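Sourdough starter and bread: your questions

These are the questions that come in most often through the contact form. If yours isn't covered, leave a comment under the recipe you are using and I will get to it when I can.

Do I need a starter from somebody else?

No. Flour and water will do it. Mix equal weights of wholemeal rye flour and water in a jar, cover it loosely and feed it once a day. In a warm kitchen in August it can be ready in a week. In winter it may take two or three.

My starter bubbled on the second day and then went flat. Is it dead?

Almost certainly not. The early bubbles come from bacteria that die off as the mixture turns sour. The yeast takes longer to get going. Keep feeding it at the same time each day and don't add sugar, honey or shop-bought yeast.

There is grey liquid on top. Should I throw it away?

Grey or brownish liquid means the starter is hungry. Pour it off or stir it in, then feed as normal. Pink or orange streaks, or anything furry, are a different matter. Throw the lot away, wash the jar in very hot water and begin again.

Can I keep it in the fridge?

Yes. Feed it, leave it out for an hour, then put it in the fridge with the lid on loosely. I feed mine once a week when I'm not baking. Before you bake, take it out the night before and give it two feeds.

Which flour do you use?

For the everyday loaf I use strong white from Nwankwo with a little of their wholemeal. Any strong white bread flour will work. If you change brand, hold back a splash of the water until you see how the dough feels, as some flours take up much less than others.
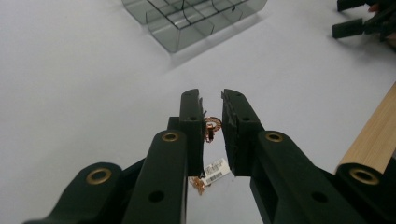
Why does your recipe give the water in grams?

A measuring jug is hard to read accurately, and it saves washing one up. Put the bowl on the scales, set them to zero and pour. One gram of water is one millilitre, so you can convert it if you prefer.

How do I know when the dough has risen enough?

Look at the dough and ignore the clock. It should be puffy, slightly domed at the edges and wobble when you shake the bowl. It doesn't need to double. The times in my recipes are from my own kitchen in Purnport, which is cold, so yours may well be quicker.

My loaf is flat and gummy inside. What went wrong?

Usually the starter wasn't lively enough, or the dough was baked too early. Try a spoonful of starter in a glass of water. If it floats, it is probably ready, though rye starters sometimes sink even when they are fine. Gumminess can also come from cutting the bread while it is hot. Leave it two hours at least.

Can I bake it without a lidded pot?

Yes. Use a heavy tray and put a roasting tin of boiling water on the shelf underneath. Take the tin out after 20 minutes so the crust can dry. Mind the steam when you open the door.

What can I do with the starter I take out at each feed?

Keep it in a tub in the fridge and use it in pancakes, crumpets or crackers. The cracker recipe came from Etornam Quaye, who adds caraway seeds. I leave them out. Don't save anything from the first week of a new starter.

Does the bread freeze?

Very well. Slice it first and toast from frozen. Whole loaves need to come out the evening before.

Can I double the recipe?

Yes, double everything except the rising time. Shape it as two loaves and keep the second in the fridge while the first one bakes.

Can I print your recipes for a class or a club?

Please do, as long as the name of the site stays on the sheet.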